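Wire display rack (grocery retail)

Last updated: 8 October 2018

A wire display rack is a light, open stand made of metal wire, used in grocery stores, corner shops and market halls to show off goods that sell quickly, and canned and bottled drinks above all. It usually stands on its own in an aisle or near an entrance, away from the long fixed shelving, and it is filled by hand from cardboard boxes set down on the floor in front of it.
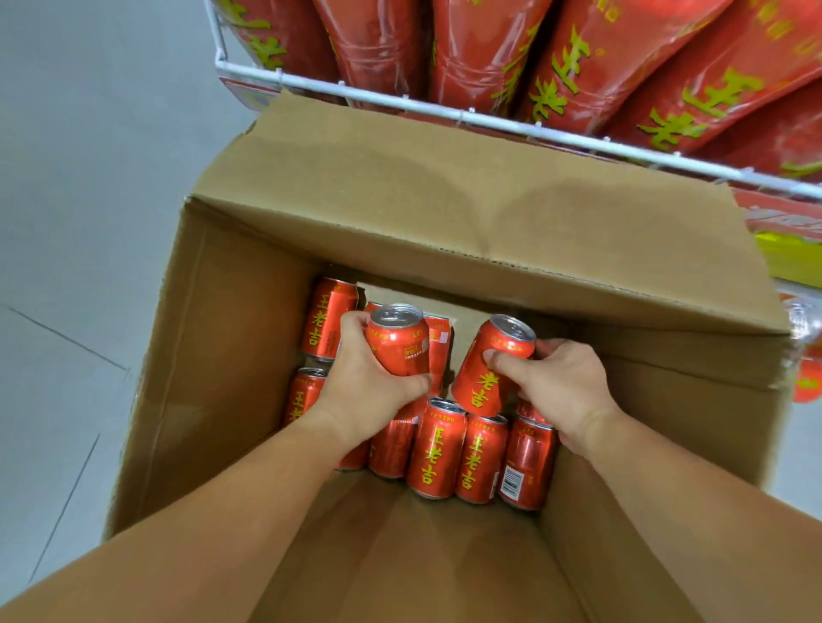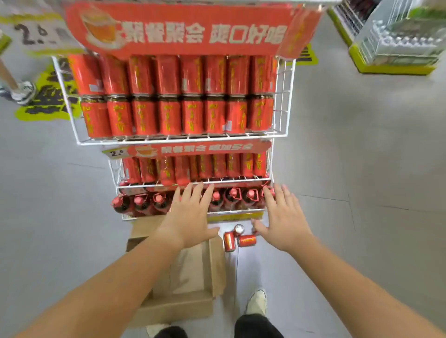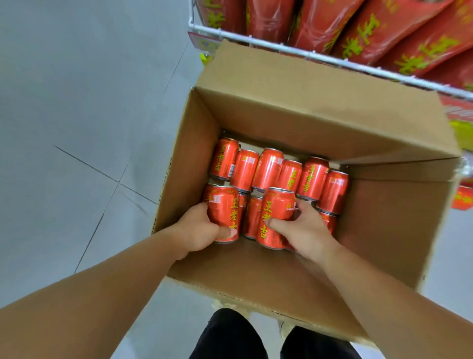

The basic form has changed very little over the years, and anyone who has worked in a small store will know it well. Two side panels of welded wire hold up several shelves, and along the front of each shelf runs a low rail that keeps the stock from sliding out when a shopper takes a can from the middle. White is the usual color, though black and plain zinc are common too. An empty rack can be carried by one person without much trouble — a full one should never be moved at all, however tempting it may be when the floor needs mopping.

Header and shelf banners

Many racks carry a printed header across the top, made of card or thin plastic, and narrower strips of the same design along the shelf edges. These are often supplied by the drink company or its distributor and are changed with the season. Herbal tea such as Wang Lao Ji, sold in red cans with yellow lettering, is often promoted this way in Chinese groceries, where families buy it in quantity for holiday meals and get-togethers. In the town of Biltport, where the market hall has long had a good number of Asian grocers, the racks come out in force every February for the New Year trade and tend to linger well into spring.

Loading and unloading

Filling a rack is simple work, but there is a pleasant knack to it, and people who do it every day get surprisingly fast. The box is placed close to the rack with its flaps folded back, so that the hands have only a short way to travel. Cans are generally taken two at a time, one in each hand, and set upright with the brand name facing the aisle. Older stock is brought forward and newer stock goes behind it. When a rack is being cleared for a new promotion the whole business runs in reverse, and the cans go back into the box standing up, close together, so that they don't roll about and dent one another.

Cans may be stacked in a second layer on the same shelf if the height allows, each one resting on the rim of the can below. Bottles and shrink-wrapped packs are heavier and belong on the lowest tier, where they also help to steady the stand.

Capacity and care

The Deseo, a four-shelf model widely used by shops in the Biltport hall, is rated for 90 kilograms and holds 200 small cans when every shelf is full. It was first sold by Pattinasarany, a family shopfitting firm in Irance, and replacement rails can still be ordered there 6 to a pack. A dry cloth is enough for day-to-day dusting, but sticky spills should be washed off with warm soapy water before they work their way into the welds. Bent shelf wires can often be eased straight by hand once the shelf has been emptied.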